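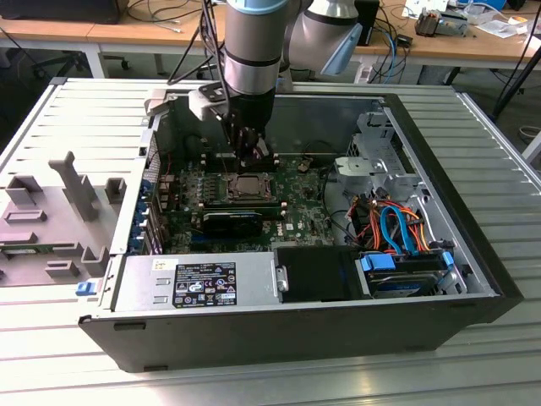 Pallen Cell Kit, reviewed after two months in a repair shop

We refurbish office desktops. Most of the work is the same few jobs over and over: side panel off, old memory out, new memory in, drive out, cables checked, panel back on. The Pallen kit is sold to small shops as a way to hand that over to a robot arm. You get the arm, a gripper, the control software and a flat plastic tray with sockets and slots for holding parts. You supply the table and the patience.

Setup took us 3 days. Pallen says one. The arm bolted down without trouble on a slotted aluminum table, but teaching it where things are took longer than the manual suggests. Every case model needs its own program. We started with Dell towers laid on their side, as that is what we get the most of.

What it does well

Memory is the best job for it. The slots run in straight parallel strips, the modules are stiff, and once a position is saved the arm goes back to it. In our test of 50 memory swaps it needed help on 2. Both times a latch had not opened all the way and the arm stopped instead of pushing harder. I was glad of that.

The tray is better than I thought it would be. Parts sit in it the same way every time, and the gripper finds them.

What it does badly

Cables. A SATA cable is never in the same place twice, and the power wires flop over whatever you want to reach. The arm can pull a connector if you hold the bundle back for it, but then you are standing there holding a bundle, and you could have pulled it yourself. Gallby sells a camera add-on for this. We tried it on loan and sent it back.

Blue release latches and spring clips are hit and miss. A person feels the click. The gripper closes, lifts, and sometimes the part is still in there.

It is slow too. A memory swap takes a trained person less time than it takes the arm to get into position. The gain is that it will do the next one, and the one after, while you eat lunch. You still have to load the cases, so lunch is short.

The software crashed on us twice in June and has been fine since the update. Saved programs survived both times.

Compared with the Mudell

We looked at the Mudell before buying. It has a nicer screen and a longer reach, but the gripper fingers were too wide to get down between a graphics card and the socket. For open bench work it may be the better buy.

Should you get one?

If you see 10 machines a week, no. If you see pallets of one model, maybe, for memory and little else. It has not replaced anyone here. I would buy it again at a lower price, and I'd ask Pallen for narrower fingers and a second tray in the box.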